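Negi, the two-armed laundry helper

Build gallery, updated 2018-11-20

Welcome to the Negi page! Negi is the robot Xuân Hứa and I have been putting together at the Asuver workshop and, more and more, in my own kitchen. The goal is simple to say and great fun to chase: take hold of a full laundry basket, get it to the washing machine and put the clothes in the drum. We started in July with a box of servos and a borrowed bench, and we're now on the fourth set of fingers.

The grippers are bright green because that was the spool on the printer when we began, and I've grown so fond of the colour that I bought more of it. Each one is a plastic bracket held with small black screws, with a black servo on top. Xuân drew the first version in an evening (it snapped, gloriously) and the current one is far stiffer.
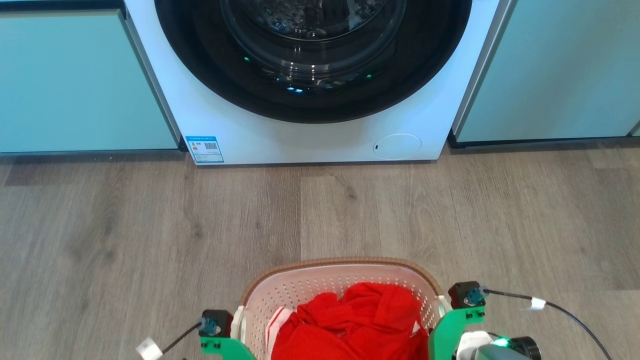

Cables took us much longer than we'd planned. On the bench you can let them flop anywhere, but once both arms are reaching forward a loose lead will find its way into the washing every time. We tried tape and spiral wrap before settling on little white clips, and I love how easily they come off when a motor needs swapping.

Software next! The control program is called Flikus and stands at 1,685 lines, most of them mine and most of the good ones Xuân's. It runs the 2 arms together, so one can steady the basket while the other lifts. Shirts are going well. Socks are still a complete lottery.

Coming up: softer fingertips, a gentler grip for thin fabrics, and a go at the machine door, which I can't wait to try. If you're building something similar, leave a note under the gallery and I'll send you the bracket files.

Darius Gavrilă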